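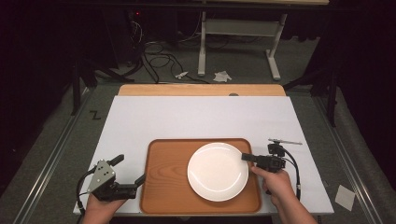 Incident Report 54, Second Draft

The first draft of this report was returned to me with one comment, which read "cause?" I have therefore started again.

The unit is a Clivine two-finger serving arm, installed in the dining room of the Flendetti residence home at Kurport. Its job is to lift a plate from a tray and set it down beside the tray, in front of the resident. It learned the job from recordings made by people holding a gripper in each hand, and it had done the job without a logged fault until May of last year. The fault began at table 7.

At table 7 the arm lifted the plate, set it down, and put it back on the tray. It then lifted it again. The staff let this run until the soup was cold and pressed the stop button. No one was hurt. The resident at table 7 was reported as "not bothered."

I attended the next morning. I checked the pads for wear, and the wear was within limits. I checked the finger force against the sheet. I swapped the left cable for a new one, then swapped it back when the fault did not change. At every other table the arm set the plate down once and withdrew. At table 7 it set the plate down, waited two seconds, and returned it.

The wait was the part I could not place. There is no two-second wait in the serving routine. I searched the controller for a timer and found none. Whatever the arm was doing, it had learned it from someone's hands.

The training recordings are kept by Marinescu, the contractor, in a storage unit with poor heating. I was given a chair and a list of sessions. The work in them is plain. A board is laid over a low table. A tray goes on the board and a plate goes on the tray. The grippers come in from both sides, and the operator moves the plate off and stops. Then the next one begins. 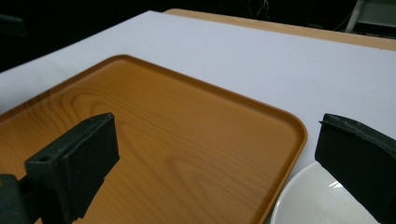 The margin between plate and tray is small in many of the sessions, and I spent most of a day on that. My theory was that the arm read a rim close to the tray as a failed placement and tried to correct it. I wrote this up with a drawing. It was a good theory and it covered everything except table 7, where the margin was wider than anywhere else in the room.

I went back to the list. One operator, entered only by a code, had a different habit from the others. After setting the plate down, this operator held still for two seconds, lifted it again, and put it back on the tray. The sessions had been marked as errors and should have been removed. A filter had been set to remove them. The filter had been saved under the wrong name and had never run.

That explained how the motion got into the arm. It did not explain the table, so I sat down at table 7 during lunch and watched. The resident there did not reach for the plate. At the other tables a hand came forward as soon as the plate was down, and the arm withdrew. At table 7 no hand came. The arm held for two seconds, as it had been shown, and took the plate away. Then, having a plate on a tray, it served it.

The corrective action was simple. The sessions were deleted, the filter was renamed, and the arm was retrained and tested at all tables. It now serves once and withdraws. I signed the unit back into service.

The home called the following week. The food at table 7 was coming back untouched, and they wanted to know whether the old setting could be restored. I asked what the old setting had done for the resident. The nurse said that by the third or fourth try, the resident usually laughed and took the plate.

I have entered the cause as requested. The section for recommended action is still blank, and I have asked Marinescu whether the deleted sessions were backed up.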